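Griler Sortierset von Karkach im Test
2021-08-05

Seit November benutzen wir das Set in unserer Werkstatt, zuerst mit der alten Steuerung, jetzt mit Version 2. Der Aufbau ging schnell, die Kalibrierung leider nicht: 70 Minuten, und die Anleitung hilft dabei wenig. Danach arbeitet der Greifer ruhig. Bei harten Teilen bin ich zufrieden – bei Tüchern und Folien muss man die Kraft selber einstellen. Von 133 Versuchen mit gemischter Ware sind 100 gelungen. Für den Unterricht reicht mir das, für eine Produktion würde ich es nicht kaufen.

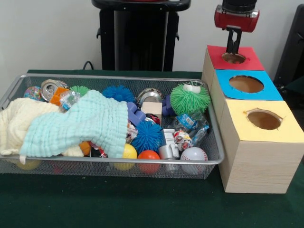
Sequeira: Bei uns wurde es mit Folien erst besser, als wir die Finger von Trarkari montiert haben.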